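Allotment & Garden Society newsletter — June

WATER, AGAIN

Written in a hurry between watering and tea so forgive the state of it. 2022-06-13 and we have had no proper rain on the Stoten side since I can't remember when. Butts empty. Ground like a biscuit. So this month's item is water and nothing but water, and the piece on dahlias I promised will have to wait.

First, the tank. The big one by the top gate is the shared one, for everybody, and it fills slowly from the shed roof and (when the valve behaves) from the mains. It holds 809 litres when full. It has not been full this month. Please, please don't put a hose in it and siphon. Cans only. Somebody's hose was left in it overnight and in the morning it was dry to the outlet with a very soggy path underneath, and the people on the lower plots had nothing at all for their seedlings. I don't know whose hose it was and I'm not asking. Green, with a yellow end. It's hanging on the fence if you want it back.

Second, the valve. It sticks. If you turn the mains tap and hear nothing, give the float arm a gentle push down and let go. Gentle. The last one snapped and the replacement was a Hubmann, which is a decent make but took three weeks to come and cost more than I'd like. If it goes again tell me or tell Estela Iturra, don't try to mend it with tape. Tape was found on it in the spring. A lot of tape.

Third — when to water. Evening or early morning, you all know this, and yet I walk past at noon and there's somebody with a rose on a can wetting the leaves of their courgettes in full sun. Most of it goes straight up into the air. Water the soil. Water it properly and then leave it alone for a few days, a good soak will send the roots down, a sprinkle every night keeps them at the top where they cook. I give my beans one full can per row and go away. Tomatoes in the greenhouse are different, they want it little and often or the fruit splits, and blossom end rot will get you if you let them dry right out and then drown them. I lost half a tray's worth of plum ones that way last summer. Black bottoms, horrible.

Potatoes need it when they flower, which is now for the earlies. Onions hardly at all from here on. Lettuce bolts whatever you do in this heat, sow some more in the shade of the beans and eat the rest quick.

Mulch. I will go on about mulch until I drop. The heap by the lower gate is last year's leaves and chippings and is free to anybody with a barrow. Put it on AFTER you've watered, thick, and keep it off the stems. If you put it on dry ground it just keeps the ground dry, and I've seen three plots done that way already. Grass cuttings are fine in a thin layer, thick they go slimy and smell. Cardboard is fine, take the tape off first. (Tape again.)

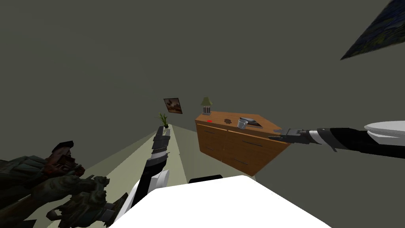
Macarena Barrientos writes that mulch is all very well but she has had nothing but slugs under hers, and she would sooner hoe. Her way is to run the hoe over the top inch every couple of days so there's a layer of dust, and she says the soil underneath stays damp with no hiding places for anything. She has tried it on her carrots and on one of her two bean rows, with leaf mulch on the other, and the hoed row is the better one so far. She would also like it known that the slugs were on her side before the mulch came and she isn't blaming the heap.

Fair enough. I tried the hoe when I was on the old plot and my back gave out before the carrots did. But it's how my grandfather did it and he grew good carrots. I'd say mulch the big thirsty things and hoe between the small ones, and if you have slugs go out after dark with a torch and a bucket. Would be glad to hear how both rows get on by the end of the month Macarena, put me a note under the shed door.

Water butts. The Society can get them at a discount if we order together. There are two on offer:

Vallex, 300 litres, with stand and tap. Big. You'll want level ground and two people to shift it.
Merkard, the slimline one, fits beside a small shed. Tap is a bit low for a can unless you raise it on blocks.

We need 8 names before they will give us the price, and the list is on the inside of the shed door with a pencil on a string. Names in capitals please, I could not read half of them for the seed order and one person got leeks they didnt want. Whichever you choose you will also need guttering on your shed, even a short run down one side, and a lid. A lid is not optional, there are small children on site at weekends and it keeps the mosquitoes out as well. If you've no shed, two or three people on neighbouring plots could share one off a greenhouse roof, that's been done on the far side and there have been no arguments that I've heard of.

Old butts that leak: don't throw them. Cut in half they do for potatoes. Estela has a saw.

Washing-up water. I get asked every year. Yes for flowers and shrubs, if it's only a bit of ordinary washing-up liquid and you use it the same day. No for anything you eat raw, and no if there's bleach or fat in it. Bath water the same. Don't store it, it stinks by the second day. I carry mine down in two old milk containers and it goes on the roses by the gate, which look very well on it, though the greenfly think so too.

Going away? Put your plot number on the watering rota, same shed door, other side. Say what needs doing and what doesn't. "Water everything" is not helpful to someone with twelve other people's beans to see to. Leave your can where it can be found, and if you want your strawberries picked say so, becuase otherwise they will be left and the blackbirds will have them. If you say pick them you can't then complain that they were picked.

Pots dry out fastest of the lot. Stand them together out of the afternoon sun and put a tray underneath while you're off, or sink them in the ground up to the rim. A plastic bottle with holes in the cap pushed in upside down works for a weekend, not for a fortnight.

Last thing on water. If there is a hosepipe ban it will cover us too, same as everyone's gardens, and I'll pin up a notice as soon as I hear. Cans and butts are allowed either way, another reason to get your name down.

Other bits, quickly. Gate code changes at the end of the month, ask Estela, I'm not printing it. The wheelbarrow with the flat tyre has been pumped up and is flat again. Spare leek seedlings in the cold frame, help yourselves, see above for why there are so many. Somebody has left a very nice pair of secateurs on the bench, red handles, I've put them in the drawer.

Dahlias in the next one, rain or no rain.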